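The Long Life of a Store Credit Balance

Most people who join a store rewards program forget about it before the first coupon arrives. The points pile up, the welcome email sinks to the bottom of the inbox, and the balance sits there until the rules change or the account closes.

Florkell, a clothing and bedding chain with stores in the Midwest, redid its program in June. Shoppers now earn 6 points per dollar on regular items and nothing on clearance. It takes 1000 points to get a $15 credit, and the credit is good for 60 days from the time it is issued. Points themselves no longer expire as long as the account has one purchase a year.

That last part got most of the attention in the store's mailings. The 60-day limit is on the second page of the terms, under "Redemption."

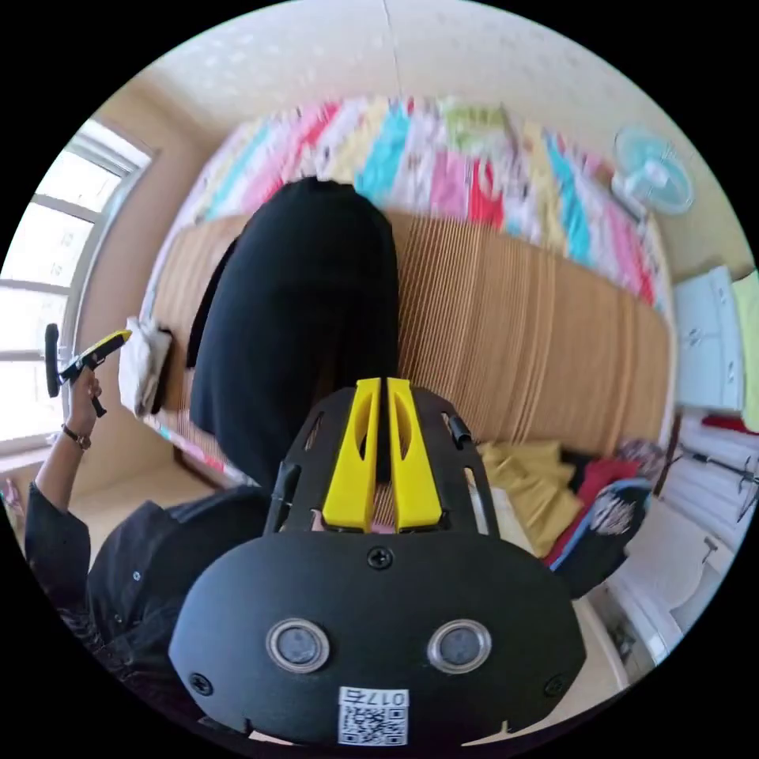

Gift cards follow a different set of rules. A Florkell gift card keeps its full value with no monthly fee, and it can be combined with a rewards credit on the same order, but only in stores. The website takes one or the other. Buying a gift card does not earn points. Spending it does.

Jovitness, which sells workout clothes and shoes, goes the other way. Points are awarded when the card is bought, and the person who receives it gets none. For anyone buying cards for their own use, this makes little difference. For a gift, it means the buyer keeps the reward.

Then there are the resale sites. Begay & Kulley buys unused cards from the public and sells them at a discount. The seller takes less than face value and the buyer pays a little less than face value. A card from a grocery store brings more than one from a shoe store. Before buying, check the balance with the store itself and keep the receipt until the card is spent.

Returns are where shoppers lose the most. If an order was paid for partly with a credit, Florkell refunds the cash part first and reissues the credit with its original end date. If that date has passed, the credit is gone. Customer service can extend it once, and the request has to be made by phone before 6 p.m. Central.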